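Skarnalora Play Garden - progress report for the Podov small grant
Aug 6, 2022
Written by Meron Feyisa

Hi all, and thanks for being so patient with me on this one! Since the May report we've mostly been buying, sorting and finding homes for things, so it's less glamorous than the planting update but we're a lot further along.

Of the 2613 dollars you gave us, 1000 was set aside for tools and storage and that part is now spent. We got the kids' rakes, the sand and water toys and the tubs to keep them in (I went back and forth on lidded bins for ages, but the little ones can't manage lids). The nine raised beds are all filled, and two still need edging - that's my job for next week.

The toy sorting has been slow going. Small rakes get their tines hooked together the minute you put more than one in a tub, and I'd like to try hanging them on pegs instead. The larger rakes won't go in the tubs at all, so they need a wall rack.

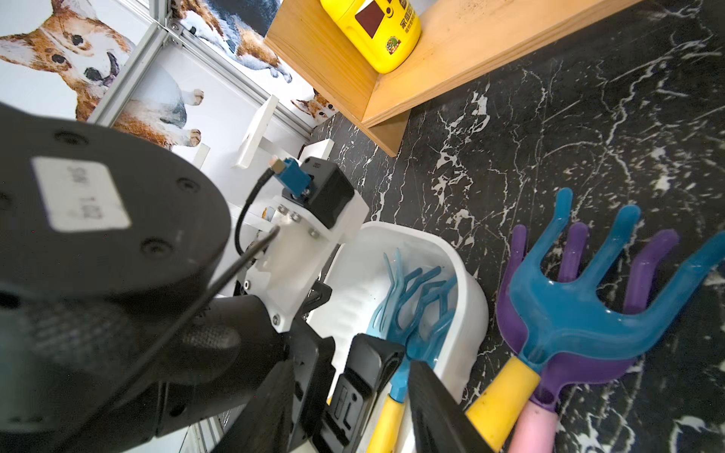
Toy rakes in their white tub, with two of the larger children's rakes on the floor beside it.

Still to do: the rack, the pegs, and labels with pictures for the kids who aren't reading yet. I'll send the receipts separately - a couple are still in my car.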